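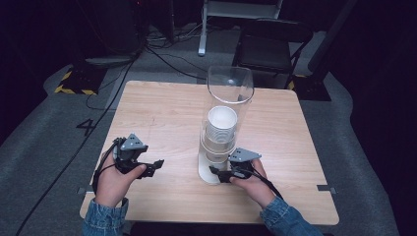
NOLTENT ROAD SHARED WORKSHOP
Report of the Bench Four Project, for the Winter Record

The members of Bench Four were asked in February to provide an account of their work, to be kept with the accounts of the other benches. The undersigned was appointed to write it, having the neatest handwriting, and it was then decided that the account should be typed.

The purpose of the project was stated in the application as follows: to build, from parts on hand and parts purchased, a pair of arms able to take one paper cup from a dispenser and place it upright on a table. The sum requested was 600 dollars. The sum granted was 300. The application was signed by Marion Baxter as lead and by Isla Nisbet as second, and it gave the name of the machine as Mackay. Mackay had been the name of Mrs. Baxter's late husband's boat. This was not stated in the application, as there was no space provided for it.

Mrs. Baxter had retired from the county water office after a long career in records. She had never built a machine. She informed the undersigned at their first meeting that she intended to be taught, that she disliked being hurried, and that she would bring her own tea. The undersigned, who was then twenty-six and between positions, agreed to these terms.

Work proceeded in the following order.

The first arm was assembled from a kit sold by the Rivow company, which arrived with one bag of screws missing and another supplied twice. It could lift a sponge. It could not lower a sponge, but released it from whatever height it had reached. Mrs. Baxter entered each trial in a ledger, in ink, under the headings Date, Intention, and Result. Under Result for that period the word "dropped" appears many times, and after a while only the letter D.

The second arm was built to match the first and did not match it. It leaned. The cause was found to be a bracket fitted backward by the undersigned, who had been certain of the bracket. Mrs. Baxter made no remark. She entered the bracket in the ledger.

It was then agreed that the arms should learn by copying. A person would hold the grippers by hand and carry out the task many times, and the record of those motions would be used to guide the machine. The software for this was called Wurnidus. It had been written by a former member who had since moved away and who answered letters slowly. The instructions recommended 500 good attempts. Mrs. Baxter inquired what was meant by good. The instructions did not say, and she wrote to the former member, who replied five weeks later with the single word "smooth."

The undersigned made the first attempts and was found to be unsuitable. She moved quickly and in a different manner each time, and on several occasions she crushed the cup. Mrs. Baxter watched this from a chair for most of an evening. She then asked to have the grippers passed to her.

It should be recorded that Mrs. Baxter's hands had a tremor, for which she took medicine, and that she had mentioned it once and did not wish it raised again. The undersigned had assumed, without saying so, that Mrs. Baxter would keep the ledger and that others would do the handling. This assumption was in error and is noted here for correction.

Mrs. Baxter held the base of the dispenser steady with the one gripper and drew the cup with the other. She waited before each movement until she was ready for it. The tremor was present while she waited and was much less when she moved. She completed 144 attempts over the following weeks and would not be relieved. She spoke very little during this work, except to the cups, which she addressed as "you" - as in "come along, you" - and which she stacked again herself at the end of each evening.

At attempt 144 she put the grippers down and said that was enough. The undersigned pointed out that the instructions recommended a higher number. Mrs. Baxter replied that she had read the instructions, that they had been written by a man who took five weeks to say "smooth," and that she would like to see what the thing had made of her so far.

The trial was held on the evening of 2018-10-27. Those present were the two members of Bench Four, two members of Bench Three who had been asked to keep their saw off, and a boy waiting for his mother.

The arms were switched on. For a short time they did nothing. The undersigned took this for a fault and reached for the switch, and Mrs. Baxter said, "Leave it be."

The machine was waiting. It held above the table as she had held, and there was a small unsteady motion in both of the grippers, side to side, which the undersigned had never seen in it before and knew at once. Then the motion grew less. The left arm went to the base and settled there. The right arm drew the cup, carried it, and stood it on the table with its rim up.

The members of Bench Three applauded. The boy asked whether it could do a full one.

The undersigned stated that the shaking could be removed. Wurnidus had a setting for that purpose, and the change would require a few minutes. She said this in a louder voice than was needed. Mrs. Baxter considered the question. She picked up the cup and looked inside it, and put it back where the machine had put it.

"Does it spoil the result?" she asked.

The undersigned said that it did not.

"Then enter it as it is," said Mrs. Baxter, and she opened the ledger to the page and turned it around on the table, and held out the pen. It was the first entry in the ledger that was not in her writing. Under Intention the undersigned wrote: one cup, upright. Under Result she wrote: one cup, upright.

The balance of the grant has been spent on replacement screws and an electric kettle, the second of these having been approved in advance. The ledger is kept on the shelf above the bench and may be read by any member with clean hands. The filter setting in Wurnidus remains off, and members borrowing the machine are requested to leave it so.

Bench Four wishes to apply for a further term. The proposed task is the pouring of tea. Mrs. Baxter has asked that the application be given a larger space for remarks.

Respectfully submitted,
Isla Nisbet, Second, Bench Four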